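Remedios Marín has watched a robot arm pick up toy bricks more often than most people have made a cup of tea, and she still leans forward when she talks about it. "Every go teaches it something," she says. "Even the dull ones. I love the dull ones!"

Her group at Wadum gathers examples for a learning system called Rostari - short runs of an arm handling bricks and a baseplate, each saved from start to finish. The target for February is 1650. When we spoke, they had 701.

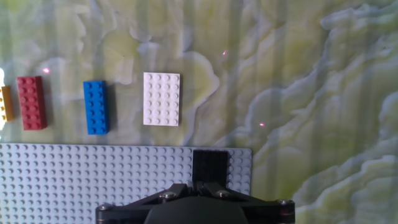

The gripper's own view, with a black block on the baseplate between its fingers.

I asked why bricks. "They're fussy," she said, delighted. "A cup forgives you if you're a bit off. Studs don't." A run can go wrong by the width of a fingernail, and those near misses are kept too, with a label saying what happened. She reckons roughly 300 of the early ones were too tidy to be much use, with every brick starting from the same spot. Now the starting places are changed between runs, and so is the angle of the plate.

"You learn how lazy your own hands are," she said. "I thought I was being random and I'd put the red one on the left 33 times running."
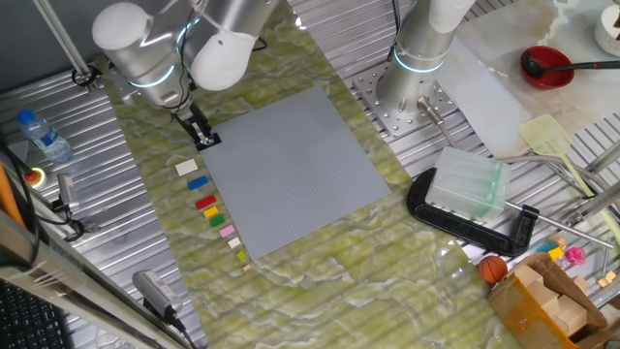
Villalobos would sooner see fewer runs and better labels, and argues that a careful note on why a grasp slipped is worth ten clean successes. Marín laughed when I passed this on. "We have that argument every lunchtime. I want both!"

The next batch goes to Gostville for training once the labels have been checked, and she has already started a list of harder things to try, with the smallest pieces at the top.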